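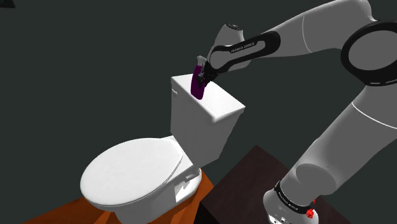 Bultano: The Lukdale Singles, Remastered (double LP)

Label: Druvimard
Format: two 12-inch records, gatefold sleeve, printed insert
Pressing: 1,540 copies, black only
Edition: second pressing (the first was 1,622 copies and is gone)
Songs: 31
Status: in stock

What it is

Bultano were a beat group from Lukdale who made a run of singles, broke up, got back together without their first drummer, and broke up again. The sticker on the shrink wrap says they "invented a sound." We stock a lot of records with that kind of sticker. What they did was play fast, sing in close harmony and record in a room with a bad piano, and for two or three years they were very good at it.

The set collects both sides of every single plus a handful of songs that were left off the only album. Sides one and two are the early group. Sides three and four cover the reunion, and we'd tell you to hear a bit of side four before you get excited about it.

Who plays on it

Chaminda Ranasinghe: lead vocal, rhythm guitar, most of the songs
Ruwan Jayasinghe: lead guitar, harmony vocal, piano on side two

The insert lists "bass and drums by the group," which is no help to anyone. The drumming clearly changes between sides two and three. The label told us the session sheets are lost. Maybe so. Druvimard said the same about its last two reissues, and we would like to hear of one session sheet it managed to keep.

The notes also claim the group played 365 shows in a single year. One a day, with no day off, while cutting new singles and, by Ranasinghe's own account in the same notes, spending most of April in bed with the flu. Somebody at the label should have read page two before printing page three.

About the remaster

"From the original tapes" is printed on the front, the back and the spine. We asked which tapes. The reply was that original tapes were used "wherever possible," and no list came with it. Going by ear, most of the early sides do sound like tape. At least two songs on side three have the light crackle of a record being played, with some of the top end shaved off to hide it. It isn't terrible. It also isn't what the front cover says.

Against the old Ung budget compilation, which is how most people know these songs, the new set is louder and has more bass. Louder is easy. The bass is a real improvement on side one, where you can finally hear what the left hand is doing on the slower numbers. On side two it gets muddy when the piano comes in. If you have a clean copy of the Ung record, play the two next to each other at the same volume before you decide you needed this one.

The vocals have been moved to the middle on everything. Fans of the old hard left and right mixes will be annoyed, and we don't blame them. The mono single mixes are not included, even though the word "Singles" is in the title.

Pressing and packaging

Our shop copy is flat and well centered on three sides out of four. Side four wobbles a little, enough to see and not enough to hear. The inner sleeves are plain paper and tight, so plan on replacing them. The gatefold is heavy card with a photo of the band inside, and the spine text is straight, which can't be said for the first pressing.

The label calls this "audiophile weight." No number is given and we haven't put one on a scale. It feels like a normal record.

Is the second pressing different from the first?

The label says it was recut. The markings near the center label look the same to us on sides one through three. Side four has a new one, and it does run quieter. If you own the first pressing and are happy with it, keep your money.

Who should buy it

People who only know the two hits and want the rest in one place. People whose Ung copy is worn out. Anyone who likes Jayasinghe's guitar playing, which is the best thing here and which the notes barely mention, being mostly about the singer's clothes.

Who should wait

Anyone after the mono mixes. Anyone who paid for the first pressing. Collectors hoping the price will climb: the first pressing was described as strictly limited too, and now there is a second.

Ordering notes

One copy per customer while the first shipment lasts. Ships in a stiff mailer with the records outside the jacket, so the shrink wrap will be opened unless you ask us to leave it sealed. Split seams on sealed copies can't be returned. No download code is included, whatever the hype sticker suggests; the code was for the first pressing and the sticker wasn't changed.

Page last checked: 2019-07-21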